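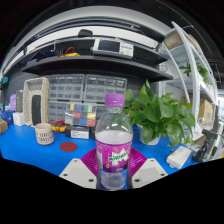
I gave up soda in February. The plan was to stop for 16 days and see if my afternoon headaches went away. They did not, but I slept better, so I kept going.

Before that I drank one bottle at lunch and another on the drive home from Weswood. The lunch one was easy to drop. I bring a jar of cold tea now and it does the same job. The drive was harder. There is a gas station at the Zalley turnoff and I had stopped there so many times that I would put my blinker on without thinking. For the first week I took the back road, which adds 7 minutes and has a bad stretch near the feed store.

Plain water still bores me. I tried the lemon packets and they taste like furniture polish. Frozen grapes in a glass of seltzer are good, and so is a little ginger boiled for a while and left in the fridge overnight. Don't leave it two nights. It gets a bite that I could not finish.

I have put the lunch money in a coffee can and it is up to $116. Part of that will go toward a new kettle, as the old one leaks at the handle.

I had an orange soda at my cousin's cookout last month. It was sweeter than I remembered and I drank half of it. I may have another one at the next cookout.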